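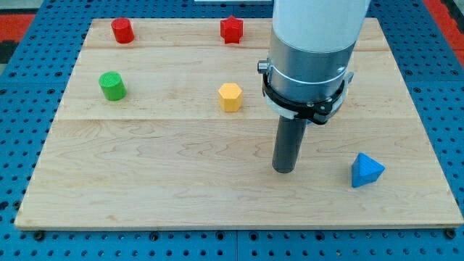
*Pale board, wavy grain, on the blue bench top*

**Re: Salazar board oil, worth it?**

**plankton_7** (9/6/25)
Salazar want £2 a month for a "care plan" on top of the oil. For a plank. Has anyone seen a difference over plain mineral oil?

**mrs_dovetail**
I have. Used it since March and the seams on mine have stayed tight.

**grumpyoak**
Seams stay tight if the glue was any good. What did you compare it with?

**mrs_dovetail**
My old board, which split.

**grumpyoak**
So a different board, then. Proves nothing.

**Jarkitz888**
Bit harsh. I like the smell, and Lilelov charge more for theirs.

**plankton_7**
Smell isn't worth a subscription. I'll stick with the chemist's bottle and sand it if it goes furry.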